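**Slide 1 – hi, I'm Niamh**

- Thank Kobina for the intro, say the thing about the parking
- My talk is on writing letters by hand. Got 340 of them last year!
- Ask: who mailed one in November?

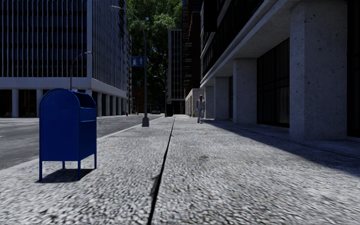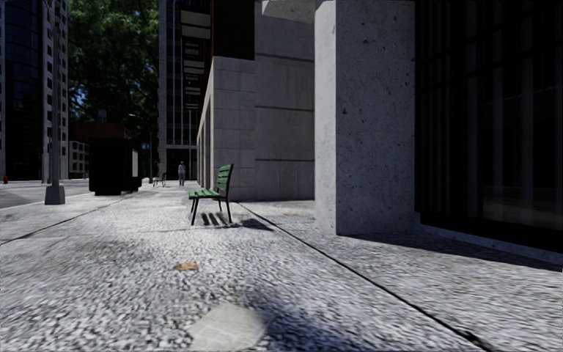 **Slide 2 – how I got going**

- Colm's first letter to me – 64 words, two of them spelled wrong, loved it
- Read the bit on his aunt's goose (slow down here, I always rush it)
- Cheap pens are fine. Paper matters more, I like the Cinard pads
- Don't wait for news, just start with lunch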